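Gruststead Open Day, 15 May 2018

The coach to Gruststead leaves early and arrives late, which gives you time to read the leaflet twice. The leaflet promises a working pottery, a glaze museum and "refreshments." I signed up for the last of these.

Helju Lepik met us at the gate with a box of visitor badges, all of them reading Agnese Baranauskienė. She handed them out anyway. For the rest of the morning the real Agnese, who runs the kilns, was greeted by strangers wearing her name, and she took it better than I would have.

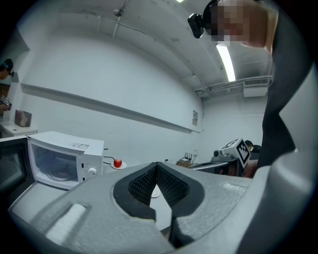 Bronero Ceramics Circle, Visits and Outings

The big kiln is called Drevus and fires at 1101 degrees. A man at the back asked why not 1100. Agnese said they had tried 1100. He wrote this down.

We saw the slip room, the drying racks and a long corridor of rejects, where I found two bowls I liked better than anything in the shop. They aren't for sale. The shop ones are, at prices that made our party suddenly interested in the view from the window (parking lot, a goat).

The glaze museum holds more than 300 test tiles, and I'd guess half of them are brown. The Kairys brown is supposed to be the famous one. I stood in front of it for a while, then found out from the label that I was looking at its neighbor.

Refreshments were a cookie. Tea cost extra, and the urn ran dry with 20 people still in line, me among them. The next open day is in January, when Helju says the kiln room is the warmest place for miles. I've put my name down, or at any rate Agnese's.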